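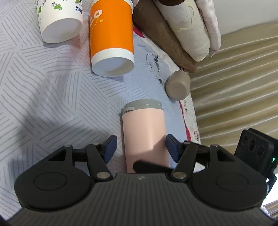
The Site You Are Trying to Reach

02/01/2020

The town of Olavel has one newspaper, and for most of November the newspaper did not exist. The paper copy was fine. It came out on Fridays as usual, wrapped around the same supermarket coupons. The online edition, where people had begun to go for anything more urgent than a christening, was gone. If you typed in the address you got a white page and a line of gray text saying the content was unavailable in your area. The area in question was the one the newspaper is written in.

Emerson Caldeira, who edits the thing and writes a good half of it, first heard from his mother. She had called to ask whether he'd been fired.

He had not been fired. He had published a story, 700 words long, about a contract to resurface the road between Olavel and Trindade. The road had been resurfaced twice on paper and, as anyone with a suspension could confirm, zero times in asphalt. Caldeira named the contractor and printed the two invoices side by side. He thought the piece was a little dull. "I buried the second invoice in paragraph nine," he told me. "I didn't think anybody would get that far."

Somebody got that far. Five days later a complaint arrived at Skelon, the company that hosted the paper's website along with a few veterinary clinics and a man who sells used organs, the musical kind. The complaint said the article contained the contractor's private business information and asked that it be removed. Skelon, which has an automated system for such things, removed it. The system then noticed that the article was linked from the front page, the archive page and the page about the road, and removed those. By evening it had worked its way through the recipes.

I have read the complaint. It runs to a page and a half and spells the contractor's name two different ways. No court had seen it. No judge had been asked. It cites a law that was repealed before the newspaper had a website.

When people talk about censorship they tend to picture a man with scissors, or a ministry with long hallways. There are still plenty of both, and reporters in many countries would be delighted to have my afternoon's problems instead of theirs. But a good deal of the work is now done by web forms. The form asks you to choose a category from a drop-down menu. It asks you to tick a box swearing that everything above is true. Then it thanks you for your patience, which you have not yet had occasion to show.

Caldeira filled out the appeal form, which is a different form and much harder to find. He was sent a ticket number. He replied to the ticket and was sent another ticket number. On the third try he got an answer signed "The Team," wishing him a productive week and attaching a link to an article on how to write good headlines.

So he called Reinaldo Dantas.

Dantas is a lawyer in Trindade who mostly handles fence disputes. He took on his first takedown case as a favor to a blogger cousin and has since become, to his own visible irritation, the person everyone in three counties calls when their page disappears. He keeps the cases in a cardboard folder. There are 63 of them. In 49, he says, the material went down before anyone outside the hosting company had looked at the claim.

"The fence people are more honest," Dantas said. "They shout at each other across the fence. Here I can't find the fence."

The complaints he sees are rarely about politics in any grand sense. A dentist didn't like a review. A school principal didn't like a photograph of a ceiling. The owner of a swimming pool objected to a news item on the grounds that the word "green" was defamatory. What they have in common is that they cost nothing to send, while answering one takes a lawyer, or at least a person with a free week and a strong stomach for hold music.

The hosts, for their part, are not villains, or are only villains in the way of people who want to go home at six. I spoke to a former support worker at Skelon who asked me not to use his name. He told me that he was expected to clear a complaint in the time it takes to drink a coffee, and that he didn't drink coffee. Taking a page down closed the ticket. Leaving it up meant writing an explanation to a supervisor. You can guess which way his mornings went. The company itself did not reply to my questions, although I did receive a ticket number.

Dantas eventually advised his client to stop arguing and move. Caldeira packed up the paper's archive, or what he could find of it on two old laptops and a drive kept in a drawer with the birthday candles, and took it to Cledholm, a small host that insists on a court order before touching anything. It costs more. The pages load at the speed of a man looking for his glasses. But the road story is back, invoices and all, and so are most of the recipes. The fish stew seems to be lost for good, and there have been letters.

Readership of the piece, I'm told, has been excellent. Before it vanished the road story had been opened mainly by Caldeira, checking for typos. After it vanished people photographed the print version and passed it around by phone, including to the contractor's brother-in-law, who passed it to everyone at a wedding. Caldeira would like to claim this as strategy. He admits he spent most of that weekend lying down.

He has a new story planned, on the town's streetlights. He has moved both invoices up to the first paragraph. Dantas has read the draft and taken out one adjective, and has asked to be paid this time.

The road to Trindade, when I drove it last, was being measured by two men with a tape. Neither of them wanted to say who had sent them.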